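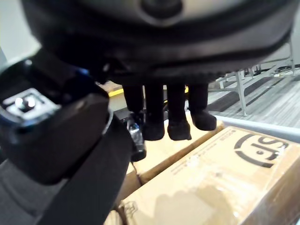 Abb. 1: Schwarzes gepolstertes Objekt mit Reißverschlussnaht über Kartonware

Protokoll der Arbeitsbesprechung Lager und Versand, Standort Brovthorpe
Beginn 9:40 Uhr, Ende 11:05 Uhr. Verteiler: Lager, Versand, Einkauf, Retourenstelle.

TOP 1 Protokoll der letzten Besprechung
Das Protokoll wird mit einer Änderung genehmigt: Unter TOP 4 ist »Warenausgang« durch »Wareneingang« zu ersetzen.

TOP 2 Bestandsabgleich
Die Lagerverwaltung Tillico weist für den Bereich Kleinteile 3.862 Positionen aus. Gezählt und freigegeben sind davon 2.879. Der Rest betrifft überwiegend Artikel ohne Etikett sowie Retouren, deren Stammdaten unvollständig sind. Die Zählung wird im Dezember fortgesetzt. Bis dahin bleiben nicht freigegebene Positionen für den Versand gesperrt.

TOP 3 Weiche und gepolsterte Artikel
Gepolsterte Artikel wie in Abb. 1 werden in Tillico bisher uneinheitlich geführt, teils unter Spielware, teils unter Taschen und Zubehör. Maßgeblich ist künftig die Warengruppe des Lieferanten. Fehlt diese, wird der Artikel unter »Textil, gefüllt« angelegt.
Festlegungen zur Verpackung:
– Reißverschlüsse vor dem Einlegen vollständig schließen.
– Abstehende Teile nicht unter die Kartonlaschen klemmen.
– Keine Umreifung direkt auf dem Stoff.
– Füllhöhe höchstens bis zur Rillkante des Kartons.
Der Einkauf holt bei Kobori ein Angebot über eine Kartongröße mit 40 cm Innenhöhe ein. Die Mindestabnahme ist noch offen.

TOP 4 Regalbelegung und Schuhablage
Die gelben Regale bleiben am jetzigen Standort. Die obere Fläche ist für kleine Einzelteile vorgesehen, gleichartige Teile werden in Reihen abgelegt. Im unteren Fach stehen Kartons, und zwar so, dass Griffloch und Etikett von außen zugänglich sind. Der Antrag, dort zusätzlich Polstermaterial zu lagern, wird zurückgestellt.
Schuhe werden paarweise in hellgraue Kunststoffwannen gelegt, Unterlage aus Karton. Beide Schuhe zeigen in dieselbe Richtung. Schwarze Modelle sind vor der Buchung an Kappe und Futter zu vergleichen – im letzten Abgleich waren zwei Paare vertauscht gebucht. Wannen auf dem Teppichboden dürfen den Durchgang zum Regal nicht einengen.
Die Versandstelle regt an, bedruckte Verpackungsreste als Unterlage nicht mehr zu verwenden. Die Retourenstelle sieht keinen Bedarf. Es bleibt bei der bisherigen Praxis.

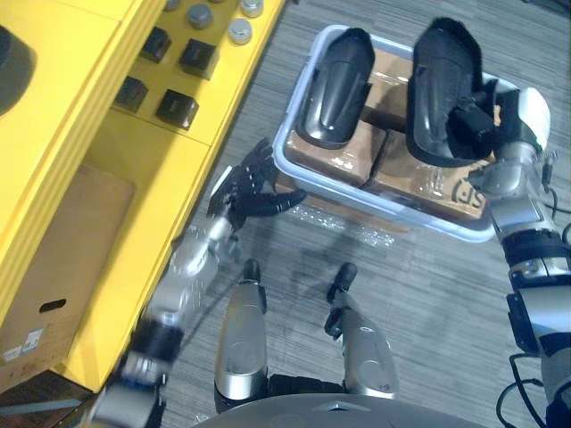 TOP 5 Etiketten
Die neue Etikettenrolle von Zukis haftet auf glatten Kartons ausreichend, auf Recyclingkarton löst sie sich an den Ecken. Restbestand aufbrauchen, ausschließlich auf glatter Oberfläche. Nachbestellt wird die bisherige Qualität. Das Etikett ist auf der Griffseite anzubringen, der Barcode darf nicht über eine Kante laufen.

TOP 6 Offene Punkte
Angebot Kobori: Einkauf.
Korrektur der Warengruppen in Tillico: Lager.
Sperrliste der nicht freigegebenen Positionen: Retourenstelle, monatlich.
Aushang zur Verpackung gemäß TOP 3: Versand.

TOP 7 Verschiedenes
Cuttermesser sind nach Schichtende in die Schublade am Packtisch zurückzulegen. Der Termin der nächsten Besprechung wird per Rundmail mitgeteilt.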